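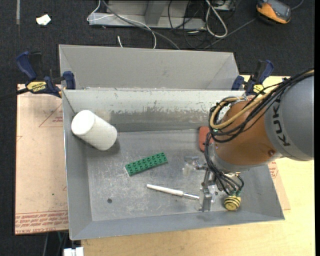 Repair, Sachiko Kuroda told the autumn meeting at Basetden, should be taught in the same way as reading: early, often and without fuss. Her remark has since been repeated in many of the discussions on household waste that the Basetden Institute has held with schools and local traders.

The Institute opened its lending store for tools in October. Residents may borrow up to six items at a time, and the catalogue now runs to 3,440 entries, from sewing machines to pipe benders. Demand was expected to fall on garden equipment. Instead, the longest waiting lists are for small screwdrivers, soldering irons and the clamps used in mending chairs.

Two neighbouring towns, Tridari and Hosoda, have adopted the scheme with changes of their own. Tridari charges a yearly fee and runs evening classes on wiring and joinery. Hosoda lends without charge but asks borrowers to attend a short safety talk — a condition that some residents have found tiresome, particularly those who have worked in the trades all their lives. The Institute has asked Hosoda to review the rule.

Toys present a separate difficulty. Many are sealed with glue, and spare parts are seldom sold singly. Kuroda has argued that makers should publish a plain drawing of each product, showing where it may be opened and which parts wear out first. The trade has so far given no firm reply, although one workshop in Deltar has begun to draw up such sheets itself and has completed 200 of them.

Copies may be consulted at the Basetden reading room during normal hours. Schools wishing to reproduce them for lessons should apply in writing to the Institute's education office, stating the age of the pupils and the number of copies required.

Filed under: Home and Community | Mending and Reuse

Contact us | © Basetden Institute. All rights reserved | Back to top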